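Grulness Robotics Open Day: my day out among the pots and pans

Posted January 19, 2020

I'd been meaning to get to one of these for ages, and when Natalie Lambert forwarded me the sign-up page with "GO ON" typed above it, I went. Grulness do an open day each winter, and they cap it at 100 visitors across the whole day so you can properly get near things and ask daft questions. I asked plenty.

Getting there first, as that was the least fun part. The sat nav took me to the wrong end of the estate, where there is a tile warehouse and a very cross goose. If you're coming next time, ignore the postcode and follow the signs for Nuttall, then turn in by the bus depot. Parking is free but tight. The coffee was decent (bring your own cup, they'd run out by eleven).

You get put into groups of six and walked round by one of the team. Ours was Sharada Namboodiri, who has been there since it was two desks and a soldering iron, and who talks fast and walks faster. We began upstairs with slides, which I'll skip, except for one thing I wrote down: their kitchen collection stood at 3,519 demonstrations that morning. A demonstration is one go at one job with a person doing the driving. Every one gets watched back by somebody before it's kept, and quite a lot are thrown out. I asked what makes a bad one and she said dithering, mostly. If the driver hovers about wondering what to do, the robot learns to hover about too!

Then downstairs to the bit I'd come for. I think I'd been expecting a lab, all white benches and hazard tape, and what they work on is a proper lived-in kitchen with a white gas cooker and things left all over the top of it.
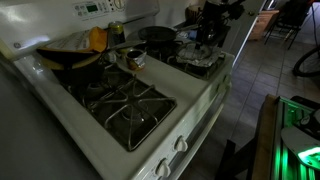
Sharada was very firm on the clutter. Tidy kitchens are no good to them, she said, as a robot that has only ever met one clean pan on one clean hob goes to pieces when it meets yours. So things get moved about between goes, swapped over, covered up, put back somewhere silly. One of our group, a retired catering teacher, was itching to give everything a wipe and had to be gently steered away.

There are two ways of showing the arm what to do, and they're keen that you understand the difference. The first is by hand. You take hold of the arm itself, it goes slack enough to push around, and you walk it through the movement while it remembers where all its joints have been. Kieran Lockwood did this for us on a second arm in the side room, using a wooden spoon and an empty bowl. It looks lovely, a bit like teaching somebody to waltz. The snag is that your own arms end up all over the camera's view, so they only use it now for simple things and for letting visitors have a turn.

The second way is remote control, and that's how nearly all the kitchen jobs get done. The driver holds a handset, moves their hand, and the gripper moves to match. Squeeze the trigger and it closes. Sounds easy, doesn't it? Wondimu Berhe is their best driver by miles and he told me it took him most of August to stop bumping into things. He says the depth is what gets you, so he moves his head about like a pigeon to judge how far down the gripper is.

They use a rota system called Rurkari to decide what gets done next. It spits out a job ("pot, back to front", "cloth off pan", that sort of thing) and the driver does it, resets, and does the next. Forty minutes on and then a break, because your wrist goes. I'd never thought about wrists! Wondimu has a squeezy ball on his desk.
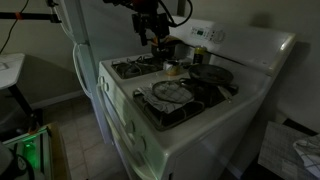
The gripper over a pot at the back of the cooker.

The pots interested me more than I'd have guessed. To you and me, picking up a pot is picking up a pot. For the driver there's a whole decision in it: do you come straight down on the rim, or go in from the side, and which bit of the rim, and how hard do you squeeze? Different drivers have different habits, and the team want a mixture of them in the collection. Obadia Kashindye, who looks after the training side, reckons he can tell who was driving from a few seconds of playback. I believe him. It must be like handwriting.

Cloth is the really hard one, apparently. A pan keeps its shape and a tea towel doesn't, so you never get the same towel twice. Obadia said they needed 400 goes with cloth before the arm would do anything sensible on its own, and "sensible" was his word and he pulled a face as he said it.

And yes, I had a turn. Side room, hand-guided arm, spoon into bowl. It's heavier than it looks at first and then suddenly not heavy at all, and I overshot and clonked the table. Kieran played it back and the arm repeated my clonk perfectly, to the delight of everyone else. The catering teacher got hers in one, of course.

A few grumbles. The downstairs room is small, and if you're at the back of your group you'll spend a lot of it looking at shoulders. The lighting is on the gloomy side as well. I'd also have liked longer with Wondimu and less time on the slides. And the talk from Drurnon, who make the handsets, was pitched well over my head, although the chap next to me was scribbling all the way through.

Would I go again? Yes, tomorrow. Booking for the next one isn't open yet but there's a mailing list on their site, and Natalie says she's coming too, so that's two places gone already. Wear flat shoes, there are a lot of stairs.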